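Daten sammeln für Greifroboter, ein Erfahrungsbericht in Posts

1/ Seit März lese und schaue ich mich durch Aufnahmen, mit denen Greifmodelle trainiert werden. Menschen halten einen Handgreifer mit Kamera, räumen damit zu Hause etwas um, und ein Modell soll daraus lernen. Meine Begeisterung hält sich in Grenzen.

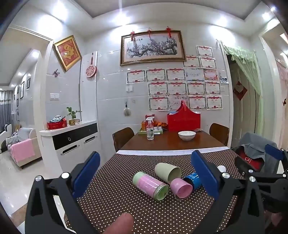 2/ Was mich an solchen Tischen interessiert

Vier zylindrische Dinge auf einer gepunkteten Decke, dazwischen kaum Platz. Ein rosa-grüner Behälter liegt schräg vorn, dahinter ein blassgrüner Becher auf der Seite. Für einen Menschen banal. Für ein Modell sind das vier Objekte, die rollen können und sich gegenseitig verdecken.

3/ Von dem blauen Zylinder sieht die Kamera nur einen Teil, der rechte verschwindet hinter dem Greiferpad. In der Projektbeschreibung von Garg heißt so etwas »natürliche Verdeckung« und gilt als Vorteil. Kann man so sehen. Ich hätte gern eine Zahl dazu, wie oft das Modell dann danebengreift.

4/ Zur Wohnung: Urkunden mit »奖状« an der Wand, ein gerahmtes Blütenbild, helle Deckenstrahler, die sich im blanken Holz spiegeln. Das bekommt kein Labor so hin, das gebe ich zu. Der Nachbau einer Küche in Prukuscombe, den ich kenne, hat graue Wände und drei Sorten Tassen.

5/ Nur folgt aus »echter Haushalt« noch lange nicht »gute Daten«. Wenn jemand am selben Tisch zwei Stunden lang Becher hin und her räumt, habe ich sehr viele Durchgänge und sehr wenig Abwechslung. Stundenzahlen stehen trotzdem in jeder Ankündigung ganz oben.

6/ Bei Virkberg wurden mir 12 Haushalte als »breite Abdeckung« verkauft. Zwölf! Ich habe nachgefragt, wie viele davon im Test wieder auftauchen. Antwort: Das werde noch ausgewertet. Diese Auswertung läuft inzwischen länger als die Aufnahme selbst.

7/ Zweites Problem, die Beschriftung. »Nimm den Becher« ist als Anweisung wertlos, wenn ein blassgrüner und ein rosafarbener daliegen. Ich habe in einer Stichprobe über 5 verschiedene Namen für denselben Gegenstand gefunden, je nachdem, wer getippt hat. Tasse, Becher, Dose, Döschen, »Teil«. Und noch schlimmere.

8/ Drittens der Ausschuss. Fast alle Sammlungen werfen misslungene Griffe weg. Dann lernt das Modell zwar, wie ein gelungener Griff aussieht, aber nie, was zu tun ist, wenn der Becher wegrutscht. Bei Misell bleiben die Fehlversuche angeblich drin, mit eigener Markierung. Gesehen habe ich davon bisher eine Folie.

9/ Viertens, und darüber wird mir zu wenig geredet: Wer so filmt, filmt die Wohnung mit. Urkunden, Bilder an der Wand, den Durchblick ins Nebenzimmer mit dem Sofa. Ich würde gern wissen, was in den Einwilligungen steht und ob jemand später noch etwas löschen lassen kann. Ein Satz auf der Projektseite reicht mir da nicht.

10/ Der übliche Einwand lautet, das Modell werde mit genug Menge schon robust. Mag sein. Bei Sprache hat Menge viel gebracht. Beim Greifen kostet jedes Beispiel aber die Zeit einer Person, die mit dem Gerät in der Hand am Tisch steht – und deren Handgelenk irgendwann müde wird. Auch das landet in den Daten.

11/ Was ich vor dem nächsten Demo-Video lieber sehen würde:
Ergebnisse in Wohnungen, die im Training nicht vorkamen
Trefferquote bei teilweise verdeckten Gegenständen, getrennt ausgewiesen
die Regeln, nach denen Aufnahmen aussortiert werden
ein Vergleich mit der halben Datenmenge

12/ Der letzte Punkt wäre billig zu haben. Halbe Menge, gleiches Training, gleiche Testtische. Wenn die Kurve flach ist, kann man sich die nächsten Monate Becherräumen sparen und das Geld in ordentliche Beschriftung stecken. Bei Garg hieß es, das stehe auf der Liste.

13/ Nachtrag, weil gefragt wurde: Nein, ich halte Handgreifer nicht für Unsinn. Sie sind deutlich bequemer als Fernsteuerung über einen Arm, und man kommt damit an Tische, an die man sonst nie käme. Ich glaube bloß keiner Erfolgsquote, bei der Trainingstisch und Testtisch dieselbe Decke haben.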